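Peripheral Nerve Conditions of the Upper Limb
Handout 4: Carpal tunnel syndrome, assessment and conservative care
Course tutor: Jaruwan Panyasiri
Revised 8/14/24

Read before the practical session. Section numbers follow the course book. Material marked (E) may be examined; the rest is background.

4.1 Anatomy (E)

The carpal tunnel is a narrow passage on the palm side of the wrist. Its floor and sides are formed by the carpal bones, its roof by the transverse carpal ligament. Nine flexor tendons and the median nerve pass through it. The walls stretch very little, so any swelling of the contents raises the pressure inside, and the nerve is the structure least able to tolerate this.

The median nerve supplies feeling to the palm side of the thumb, index and middle fingers and the thumb side of the ring finger. It also supplies most of the small muscles at the base of the thumb. The palmar branch, which serves the skin over the base of the thumb and the central palm, leaves the nerve before the tunnel. Feeling in that area is therefore usually spared. If it is lost, look further up the arm.

4.2 Presentation (E)

The usual complaint is tingling or numbness in the fingers listed above, worse at night. Patients often report waking and shaking the hand for relief. Many say that the whole hand is numb; ask them to mark the area on a hand chart before accepting this. Pain may spread up the forearm and sometimes reaches the shoulder. Dropping small objects is common and may come from loss of feeling, from weakness, or from both.

Known associations include pregnancy, diabetes, an underactive thyroid, inflammatory arthritis, obesity and previous wrist fracture. Work involving forceful gripping or hand-held vibrating tools is also linked. The evidence for keyboard use is weaker than most patients expect.
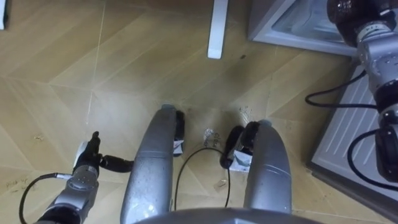

Symptoms that come and go over months are typical of mild disease. Constant numbness, or visible wasting at the base of the thumb, suggests that nerve fibres have been lost and should prompt early referral.

4.3 Examination (E)

Work in the same order each time and examine both hands.

Look. Compare the bulk of the thumb muscles from the side. Note scars, swelling and joint deformity.

Feel. Test light touch on the pulp of each finger, including the little finger, which acts as a control. Test both sides of the ring finger separately. A difference between the two sides of the ring finger points strongly to the wrist and away from the neck.

Move. Test thumb abduction against resistance with the hand flat and palm upwards. Grade it on the standard scale from 0 to 5.

Provocation tests. Phalen's test: hold the wrist in full flexion for up to 60 seconds. Tinel's test: tap over the nerve at the wrist crease. Durkan's test: press directly over the tunnel with the thumb for 30 seconds. A test is positive only if it brings on tingling or numbness in the median area. Local discomfort does not count. No single test is good enough to confirm or exclude the condition.

Finish with neck movements, and with the elbow if the little finger is affected.

4.4 Conditions that may be confused with it

Cervical radiculopathy, usually C6 or C7: neck pain, symptoms changed by neck movement, altered reflexes.
Ulnar nerve compression: little finger and the adjoining half of the ring finger, weakness of finger spreading.
Pronator syndrome: forearm ache, loss of feeling over the palm, night symptoms uncommon.
Polyneuropathy: feet usually affected first, both sides similar.
Arthritis at the base of the thumb: pain on pinching, no true sensory loss. May be present alongside carpal tunnel syndrome in older patients.

4.5 Nerve conduction studies

Not needed in every case. Request them when the history and examination disagree, when a second site of compression is suspected, or where the surgical service asks for them. The typical early finding is slowing of sensory conduction across the wrist. Motor delay follows later. A normal study does not rule out mild disease, and an abnormal study in a person without symptoms is not a reason to treat.

Kamol Thammasiri will cover the reading of traces in December. Bring the printed normal values for that session; they will not be handed out again.

4.6 Conservative care (E)

Suitable for mild to moderate symptoms without wasting or constant numbness.

1. Explain the condition. Mark on the patient's own hand the area supplied by the nerve, and ask for any spread outside it to be reported.

2. Fit a wrist splint for night use. The wrist should rest in neutral. Many splints are supplied with the metal bar bent into extension, and this must be straightened before fitting. The teaching room holds the Ornex and Hemmin patterns in left and right. The fingers and thumb must move freely with the straps closed.

3. Review activity. Advise shorter spells of forceful grip and a change of hand position where the task allows. Complete rest is not advised.

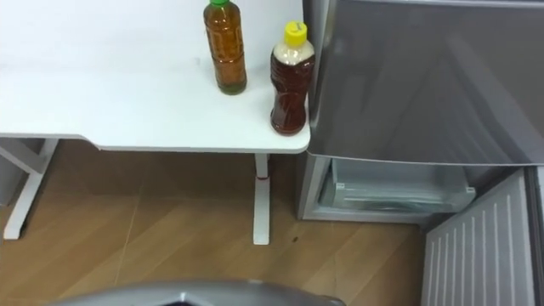

4. Review after six weeks of splinting. If symptoms have improved, continue for a further period and then withdraw the splint. If they have not, discuss a steroid injection or referral.

5. Record the result with the same symptom score used at the first visit. Changing the score between visits makes the comparison worthless.

Tendon and nerve gliding exercises may be added. The evidence for them is limited, and they should be stopped if they bring on lasting tingling.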